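Speaker notes - Erstead meet-up, September 20, 2022

Slide 1. Say hello, check the mic, don't start with the joke about Setberg.

So, in February our two-armed cell stopped dead on cycle 282. No bang, no smoke, just a force fault from the left hand and then silence. I'd gone to make tea!

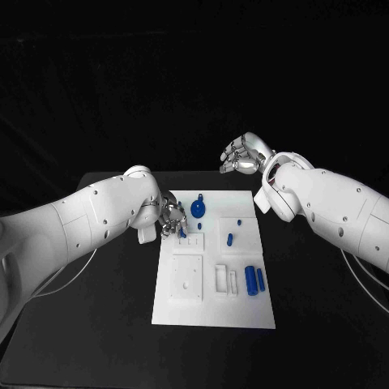
Slide 2: left hand at the slotted plate, right hand up over the board.

Let them look for a bit. Then the fault itself - the left wrist was reading a load with nothing in the fingers, and it crept up a little every cycle. We'd logged 3,792 readings before anyone plotted them (me, I mean, I should have plotted them). Fludent was set to trip at 150 and it did what we'd told it to. Pause here, somebody always asks why we hadn't zeroed the sensor.
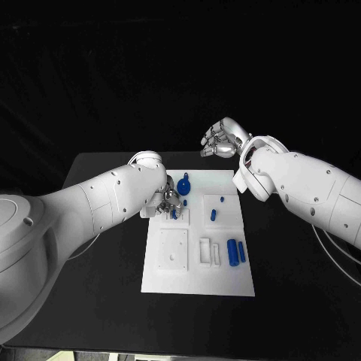 Slide 4. What we changed
Zero both wrists before every run. Warn early, stop later. And the Martinelli stop button now sits 2 steps from the kettle - ask me about that one in the break.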